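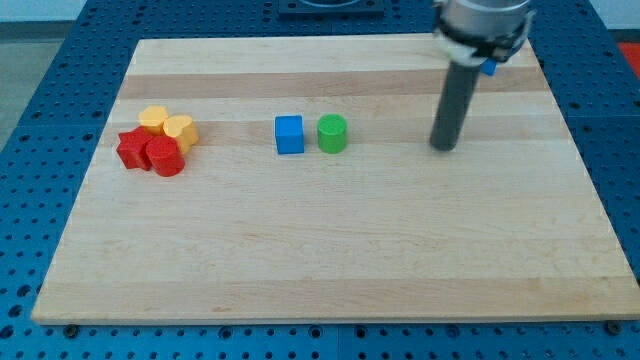
A robot that pushes blocks has to learn what a sentence means before it can move anything. People say "put the blue one next to the green one" and expect it to be done. The robot gets the words, a camera view and an arm. At the Hudholm lab, a team led by Chih-ming Yeh wanted to find out how many practice moves an arm needs before it can follow sentences like that. Their test uses blocks on a flat board, and each block has a color and a shape. Both matter. If the sentence says "the red block," it could mean the red star or the red cylinder beside it. If it says "the cylinder," it could mean the red one or the green one. Only "the green cylinder" points to a single block.

How the robot learned

First, a person steered the arm by hand controls and pushed blocks from place to place. Each push was saved with a sentence that told what was done. The team saved 460 pushes. A computer program called Oveck then studied them and looked for patterns that link words to movements.

How it was tested

Next came 178 new sentences that Oveck had never been given. A push counted as correct if the right block stopped within 2 inches of the right spot. Oveck missed 46 times. The other 132 pushes were correct.

Most misses came from sentences with two blocks of the same color. The arm often went to the nearer one – a sign that the program listened to the color word and paid less attention to the shape word.

Word to know

Data: the saved examples that a program learns from.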